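18th July

Hi all at Costigan,

Time for my progress note on the Jestside workshop fit-out, and I'm glad to say there's a lot more to tell you than there was in March! Back then I had a leaky roof and a stack of quotes. Now I have a room people can work in.

**Money first.** Of the last installment I have 300 dollars left, and I'd like to keep 200 of it back for the electrician's final visit. The rest will go on hooks, cable ties and labels (dull, I know, but we get through them like crazy). The receipts went over to your Brustbridge office with the quarterly form.

**Who's using it.** We had 36 sign-ups for the repair evenings and room for 14 at a time, so I split everyone into groups and there's still a waiting list. The Fonura group has asked to book the room for their own sessions too, and I've said yes to a trial run in the fall.

**What slipped.** The storage shelves. They came in the wrong depth, went back, and the new ones haven't shown up yet. I've also had to put off painting the hallway, mostly so we didn't have wet paint and people carrying toasters through the same door.

**What I'm asking for.** Could we move the shelving line into the next period? No extra money, just a later date. I'd also love a quick yes or no on the second vise before I order it.

The wall side of the workshop is what I want to get right next. The ribbed metal paneling has been a good choice for a room that gets knocked around, and I'd happily pick it again. It wants a proper cleaning, though: there's a little brownish mark on one of the ribs just under the aluminum rail, plus a few faint specks, and I'd like to go over it all before the shelves arrive. The cables are on my list as well. At the moment we've got white ones, a blue one and a loop of black hanging down above the rail, and I'd much prefer to see them clipped up in one neat run (hence all those cable ties in the budget). I'll send the revised schedule as soon as the shelf people give me a delivery date.

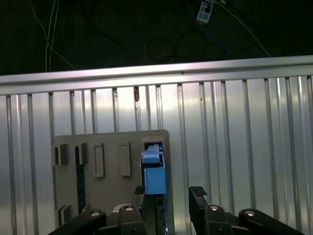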